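Keeping a white table white (and what I do with the boxes)

I've had my white table for seven years now and people still ask me why on earth I bought it. I like it, that's why! It bounces the light round the room on a gloomy afternoon, it makes a cheap supper look a bit special, and when I'm sewing or wrapping presents I can see every pin and scrap of tape. But you do have to look after a white top, and I've learned most of this by getting it wrong first.

Start with the crumbs. I used to go straight in with a wet cloth and all that did was make a sort of paste, which then dried along the edge. Now I brush the top down dry with an old pastry brush (mine came from a kitchen shop in Nutoscombe and has never been near a pastry) and only then get the cloth out. Warm water, one small squirt of washing-up liquid, and wring the cloth until your hands hurt. Go with long strokes from one end to the other and dry it with a tea towel straight away, or you'll see every swirl the minute the sun comes round.

For tea rings I make up a paste of bicarb and water, about as thick as toothpaste, and leave it sitting on the mark while I do something else. Don't scrub. I scrubbed once, with the green side of the sponge, and there's a dull patch by the window end that I now keep a plant on. Biro is trickier. A dab of surgical spirit on cotton wool does it, but try it somewhere hidden first, as some finishes don't like it at all.
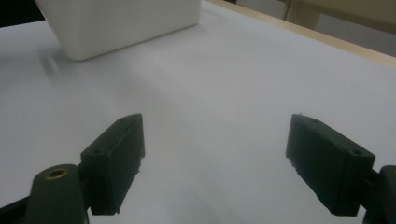

Storage boxes are my other weakness, and I do most of my sorting at the table because it saves my back. I used to buy whatever was pretty, so I had stripes, florals and one with flamingos on, and the shelf looked like a jumble sale. These days I go for a plain white box with slightly rounded corners and no writing on the front, and I find a row of those practically disappears against a pale wall. The labels go on the underside or just inside the lid — a strip of masking tape and a pencil, so it can be changed when the contents change (and they always do). I got my first lot from Rarkier, the medium size, and they've stood up well to being dragged in and out.

One thing about dragging, though. Don't do it on the table! Grit gets caught under the bottom of a box and you end up with a long grey scratch that no paste will shift. Lift it, or stick felt pads on the base. I cut mine out of an old felt placemat and used the leftover glue from the hall skirting.

If your table has any wood on it, keep the bicarb well away and give that part a wipe with a barely damp cloth on its own. I rub a little Kosach beeswax on mine in spring and again in October, when I remember. Use a clean sock over your hand for it, and leave it overnight before you put any paper down, or you'll have greasy corners on your gas bill like I did.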